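4.2 Table wiping

The wiping task was run in the Allitz kitchen with the Pokden policy, trained on 200 demonstrations. A run was scored as complete if the whole top was covered within 60 seconds. Figure 3 shows a pale wooden tabletop between the two gripper fingers. 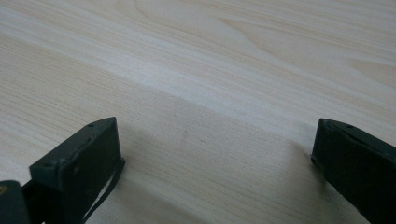

Can current systems wipe a table without help? On a bare table they often can, but cluttered tables still need a person to clear them first.

Figure 3. Tabletop with light reflecting off the grain.

Most failed runs stopped short of the far corners.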